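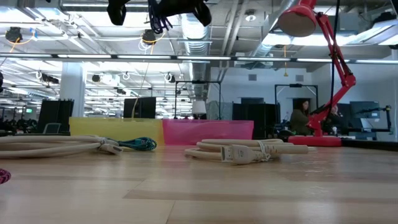
Dongate Adult Reading Program
Progress report to the Plisena Fund, second period
Prepared by Lena Wasilewska, with numbers from Mohcine Abdelaziz

Short version: on track for learners, behind on tutors, a bit under on spending. Details below. Sorry for the format, the full tables come with the year-end report.

Learners
198 enrolled at the end of February, target was 190. Most of the growth is the evening groups. Morning group at Nedham still thin, we moved the start to 9:30 so parents can do school drop-off first. Too early to say if it helps.

Attendance dips whenever the bus schedule changes. Happened twice this period. Clotilde Gilbert now texts everyone the new times the night before, learners seem to like it, will keep doing it.
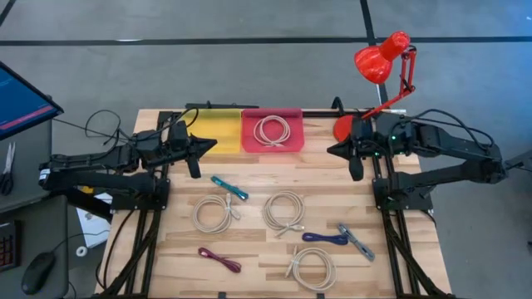
Tutors
Six new tutors trained. We had hoped for more. Two people dropped out before the second session, both got jobs with shift work, can't argue with that. Albane Joly rewrote the training so it fits in two evenings instead of four. Less theory, more sitting in with an experienced tutor. Next round starts as soon as we have a room confirmed.

Still short on tutors for the beginner level. This is the main risk for next period. Beginners need one to one and we are pairing them up, which slows evrybody down.

Books and materials
Hsu delivered the second order of readers late but complete. Large print ones go out fastest. Workbooks for level 2 are to childish for a lot of our adults, we heard this again and again at the check-ins. Chi-keung Chung is putting together short texts of our own: a lease, a pharmacy label, a note from a teacher. First set being tried with the Tuesday-night crowd's replacement group, feedback good so far. 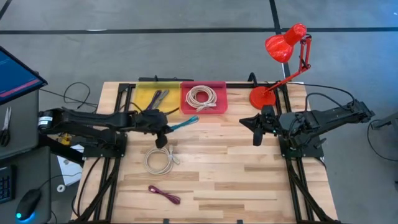
Also started a small loan shelf. Sign-out sheet is on paper for now, returns are slow but they do come back.

Budget
Underspent on travel, overspent on printing. Would like to move $1,000 from travel to printing, please confirm by email if OK. No other changes to the lines you approved.

Assessment
Mid-year reading checks done for both evening groups, morning group still open. Scores not entered yet, Mohcine is working through the pile.

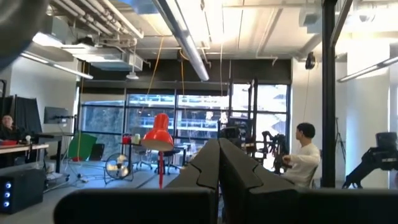
Next period
- finish the morning checks
- recruit beginner tutors, flyers at the library and the clinic
- second set of short texts
- decide on summer hours

Need from you: the answer on the $1,000, and the new reporting template if there is one.

Lena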